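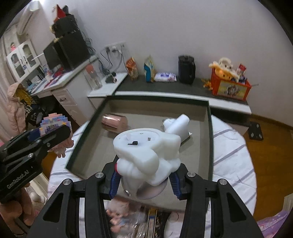

Will the sorting line at Plornberg cut jobs?
All 17 packers stay through September. Two move to tray checks — same pay, training is paid too.

What about my shift?
Starts at 8, same as now. Breaks dont change.

Who do I tell if the line stops?
Bereket Derese, or whoever has the floor phone. Don't reach in. Hit the stop, then call.

Is there a daily target?
300 trays per line. Thats for the line, not per person. 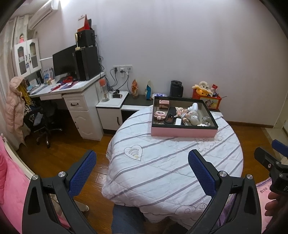
Mixed items in a tray, both jaws open.

Can I go back to hand packing?
Ask before the end of the month — form's in the break room.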